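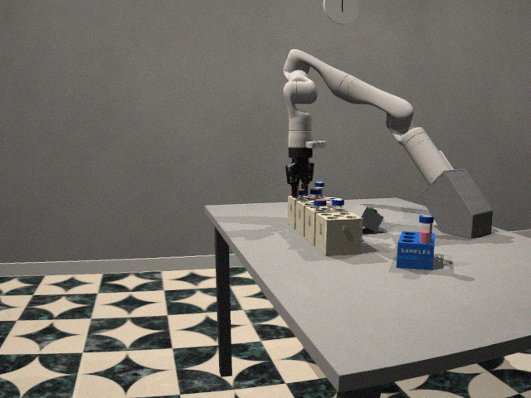
The simulated bench with the parallel gripper over the row of vial holders. The SAMPLES rack is at right.

Hala Obeidat does not like the word "benchmark." She has run the gripper comparison at Grultemley since October and calls it a sorting exercise: put four grippers on the same arm, give them the same vials, and see which ones can be thrown out before anyone buys hardware.

"A benchmark implies you trust the number," she says. "I trust the order. If one gripper comes last by a wide margin in simulation, I am fairly sure it will come last on the bench. I would not tell you what its success rate will be."

The task is narrow. An arm picks a capped sample vial from one of the box-shaped holders on the table and transfers it to a blue rack. Everything takes place in simulation, on a bench modeled to the height of the one in the laboratory next door. The vials differ in how far they stand up out of their holders, and that one variable has driven most of the findings so far.

Of the four candidates, two are parallel grippers, one is a three-finger adaptive design and one is a suction cup. The suction cup was dropped first. It picked capped vials reliably and then let them swing, and a swinging vial does not enter a round hole. Obeidat spent less than a week on it.

"People asked why I included it at all. Because it is cheap and because somebody would have asked why I left it out."

The three-finger gripper lasted longer. It centers a vial well in open space, and in early trials with a single holder it had the best grasp rate of the group. The trouble began when the holders were set close together in a line. The fingers need clearance on all sides, and a short vial with a taller neighbor does not offer it. The planner either rejected the grasp or found an approach that brushed the adjacent cap.

Babak Ebrahimi, who wrote the grasp planner, thinks the gripper was judged a little harshly. "We gave it a row. With the holders spread out it would have done fine. But the lab puts them in a row, so that is the test."

That left the two parallel grippers. The team refers to them by the names of their finger sets, Kastano and Dreßler. Both close on two sides and both fit between neighboring vials if the wrist is turned correctly. They differ in finger thickness and in stroke. The Kastano fingers are thicker and carry a shallow groove meant to hold a cylinder upright. The Dreßler fingers are thin and flat.

Over 2062 simulated transfers, split evenly between the two, the flat fingers completed more grasps and the grooved fingers completed more insertions. Obeidat says this was the first result she considered useful.

"A flat finger will pick up nearly anything you line up with. Then the vial rotates a few degrees in the grip during the move, and you arrive at the rack with a vial that is leaning. The groove stops that. But the groove costs you width, and the width costs you grasps in the tight spots."

Reinhold Voß, who handles the controllers, was less surprised. He had argued for testing insertion separately from the start, with the vial placed in the gripper by the software and the pick skipped entirely. When that was done, the gap between the finger sets widened. With the flat fingers, most failed insertions came from tilt. With the grooved ones, most came from lateral error, which the controller can correct.

"Lateral error I can deal with," Voß says. "You lower until you feel the rim, you search in a small spiral, you drop in. Tilt is different. The spiral search with a tilted vial just wanders."

Voß compared three controllers in the same period. The first was plain position control, kept as a baseline. The second was an impedance controller with fixed stiffness. The third, developed in house under the name Skuso, lowers its stiffness in the last part of the descent and raises it again once the vial is seated. Position control did poorly with either finger set. Between the other two the difference was small on the nearer holes of the rack and larger on the back row, where the arm reaches past vials already in place.

He is cautious about the contact results. Friction between finger pad and glass was set from a handful of pull tests on the real bench, and the simulator treats the pads as rigid. A soft pad would deform around the vial and resist some of the tilt. Voß expects the flat fingers to look better on hardware than they do now, though he declines to say by how much.

Camera placement came up late. The first runs used the simulator's own object positions, with no vision at all. Ebrahimi then repeated part of the work with estimated positions from two virtual cameras, one fixed above the table and one mounted on the wrist. The overhead view was adequate for finding holders. It was poor at judging the height of a vial seen nearly end on. The wrist camera gave better heights and lost the target in the last stage of the approach, when the fingers covered it.

"We ended up with overhead for the coarse position, wrist for the height, and then the last 27 millimeters blind," Ebrahimi says. "I would like that number to be smaller."

He also varied the surroundings. Floor pattern, wall color, light direction and stray objects on the table are changed between runs so that the detector does not come to depend on them. High-contrast floors caused false detections beyond the table edge in the first version. Cropping the search region to the tabletop removed them — a fix Ebrahimi describes as obvious in hindsight and embarrassing to have needed.

Asked what she would recommend if she had to order one gripper tomorrow, Obeidat picks the grooved fingers, with a reservation. The grooves were cut for a single vial diameter. The laboratory uses one diameter at present, and she has been told that this may change.

"If it changes, the groove is the wrong size and we are back to flat fingers with a better pad. So I would order the gripper body and make the fingers ourselves. The body is the same stroke either way."

The next round will put both finger sets on a physical arm, with the Skuso controller only and with fewer trials. Voß wants pad material added as a variable. Obeidat has not agreed to that yet. Each added variable multiplies the bench time, she says, and the bench is shared until the evening.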